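Desk day, at last

Saturday, July 16, 2022

Quick one because I've got bread proving and the phone keeps going. But I said I'd do a desk post and three of you have now asked (hello Flallisholm lot) so.

Background, for anyone new. We moved to the Sirley house in spring and everything that didn't have a home went into the back room. Everything. Curtain hooks. A bag of other bags. My desk stuff went into a box marked KITCHEN, don't ask, and I've been doing the accounts and the newsletter and all the letters on a tray on my knees ever since. My back has opinions.

So the rule for the summer is one small area a week. Not a room. Rooms kill me, I start at one end, find a photograph, sit on the floor, it's teatime. One small area. This week: desk things, meaning anything you'd write with, cut with or stick on something else. Not paper. Paper is August and I'm already dreading it.

How I did it, since you asked for the how.

Empty everything out somewhere else. I used the bed, because then you have to finish before bedtime. Biscuit tins, two old mugs, the box marked KITCHEN, the zip bag from the car, coat pockets. It was an awful lot of pens. I tried every single one on the back of an envelope and if it didn't write in two goes, out. No third chances. I found a fountain pen I'd blamed my sister for losing in the last house. Sorry. Have told her. She was gracious about it for all of a minute.

Then one organiser. ONE. That's the bit I've always got wrong, I buy a pot for this and a tray for that and a little tin because it's a nice tin, and before long it takes a map to find a pencil. This time whatever doesn't fit in the one organiser either goes in the drawer or goes to the charity shop in Cardale.

I started it off with almost nothing in. Sticky notes, scissors, a few small odd bits, and then stopped for a cup of tea to see if I liked it.

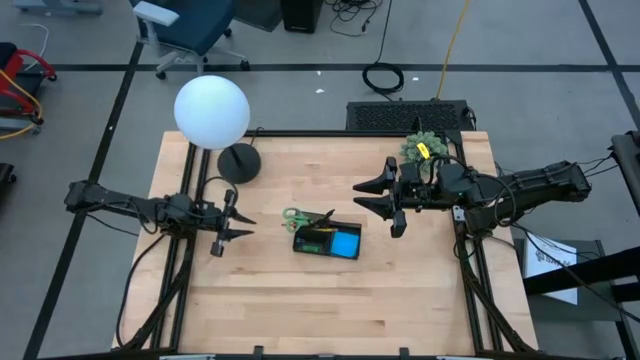

Early days. Blue notes, green scissors, plenty of table.

I did like it! I liked it so much I very nearly left it at that, which would have been daft because I do need a pencil now and again.

The scissors were the trouble. They live in the corner and the handles hang over onto the wood, and I know that'll annoy me, I'll catch a sleeve on it. Tried them flat, tried them handles down, tried them in the drawer where I immediately forgot I owned scissors and went looking for the kitchen pair. So handles sticking out it is for now. If anyone has an organiser where the scissors sit properly please tell me the make, I'm not proud.

Sticky notes get their own compartment. They always used to end up under things and pick up fluff and then they don't stick, and a sticky note that doesn't stick is just a small note. I use masses of them. Shopping, birthdays, what I've told the plumber, what the plumber has told me. Socorro Sotelo from choir gave me a whole bag of pads when her office shut and I don't think I'll have to buy one this decade. She also lent me her label maker, which I've had since before the move, and which I WILL give back.

Next, pencils. I kept the ones longer than my finger and that had a point, or could be given one without the lead dropping out. Do other people get this? You sharpen and it falls out, you sharpen and it falls out, and then you've got a stub and a pile of shavings and a bad temper. I think it's from being dropped. The ones from the bottom of my bag are all like it.

Pencils stand up. Pens can lie down. I can't explain that, it's just how I was brought up.

Then the fiddly stuff. This was the long bit, and where I got most cross, because the fiddly stuff doesn't belong with anything. Tweezers! Are they desk? I use them for stamps, splinters, and getting the jammed bit of paper out of the printer, so I say desk. My husband says bathroom. He has his own tweezers so he can say what he likes. Rubbers, sharpeners, the clips that come in a tub with far too many in it. Drawing pins, which I've put in a lidded pot after The Incident with the slipper. The odd key that fits nothing. I gave the keys an envelope with a date on, and if I haven't wanted one by Christmas they're going.

I do this sort of thing by spreading it all along the front of the table, then picking up one thing at a time and saying out loud where it goes. Out loud. I feel silly every time but if I can't say it, it hasn't got a place, and it'll be wandering round the house again by Tuesday. The dog finds it very interesting.

The lamp I'd been undecided about. It's a big round-headed thing on a thin stem and I thought it would be too much on the table, all head. But it goes at the back on the left and the organiser sits next to it, and I've come round. It has quite a wide base, and I've never known it topple, and I'm someone who topples things. There was another lamp in the running, the old clip-on one from Michiels (remember that shop? closed years ago now, they used to wrap everything in brown paper even a lightbulb) but the spring's gone and it nods off slowly while you're writing. Kept for sentimental reasons. In the loft. Yes I know.

Anyway, by the afternoon it was mostly down to a few stragglers along the front and a couple of pencils up in the tall bit. 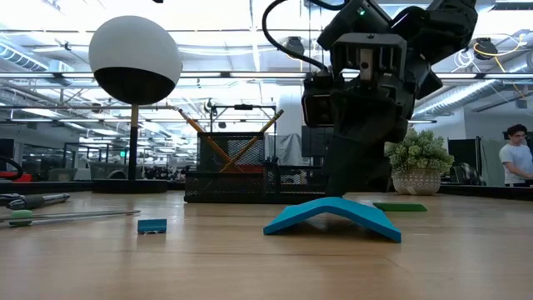

What went and what stayed

Gone: every pen that failed the envelope. Both mugs, back to the kitchen, washed, one of them twice. Three rulers (how does a person come to have so many rulers). A calculator with no 7. Dried up glue, so much dried up glue. The tray I've been using on my knees, with ceremony.

Stayed: sticky notes, scissors, pencils, the good pens, the tweezers, the pot of pins, the fountain pen of shame. My mum's letter opener, which I've never once opened a letter with, but it's my mum's.

Undecided: the label maker (not mine, see above). Wax crayons. Hole punch, because it's good but it's the size of a shoe, and it's really a paper thing so I'm leaving it for August and future me can deal.

The charity bag got weighed on the bathroom scales, as usual, and didn't even register, so I'll wait and put it in with next week's. Next week is the shelf over the boiler. I've had a look at it and shut the door again.

Couple of answers to last week's comments while I'm here. Yes the spice jars are still in order. No I didn't alphabetise them, they're in order of how often I use them, cumin at the front. The drawer liner was just the end of a roll of wallpaper, cut a bit too big and pushed into the corners, no glue, so it comes out for a wash. Well, a wipe. Don't wash wallpaper. And to whoever asked if you can do one small area a week with small children in the house, I'd say do it in a smaller area than you think, and start after they've gone to bed, and don't do pens.

Also several people want to know what I put on the wood. I wipe it with a damp cloth, wrung right out, then a dry one. I've never oiled it, I keep meaning to ask somebody who knows. If that's you, comments are open.

Right, the bread's up over the edge of the tin, got to run. Will put the boiler shelf up next weekend if I surivve it.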